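Thursday, June 11, 2026

Water softener, second day of readings. Started at 6:40 with the meter at the main.

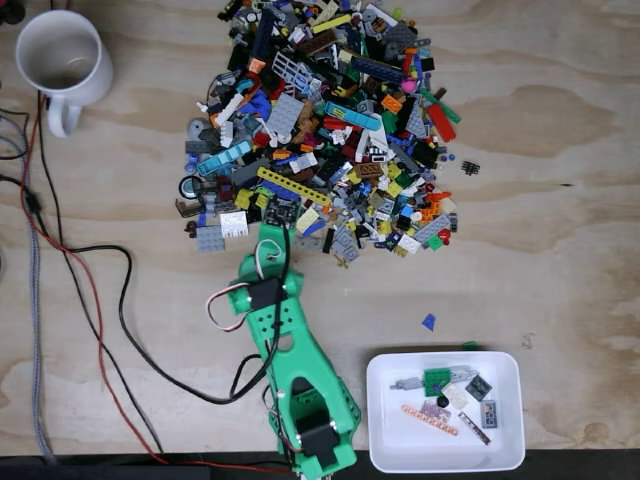 Inlet hardness was 300 ppm again, same as in April. Outlet at the kitchen tap was 351 ppm before the manual regeneration, so the tap was reading higher than the supply. I repeated it with a fresh strip from the Votaro kit and got the same figure. Either brine is getting past the bypass valve or the rinse stage is ending early. Kourosh thinks it is the valve seat. I think it is the rinse, as the timer was reset after the power cut.

Ran a full cycle at 9:15. Brine draw 58 minutes, slow rinse 20, fast rinse 6. The manual calls for 10 on the fast rinse. Changed it to 10 and left everything else alone so that only one setting moves at a time.

The counter shows 1,602 gallons since the last service. Capacity is set at 2,000, too high for this much resin at our hardness. Will drop it once the rinse question is settled.

Called Prodlow about a seal kit. Golshifteh Jafarzadeh took the order and quoted eight working days. Salt is down to the second mark; two bags needed.

Next reading tomorrow before anyone showers. Slept badly, knee still stiff.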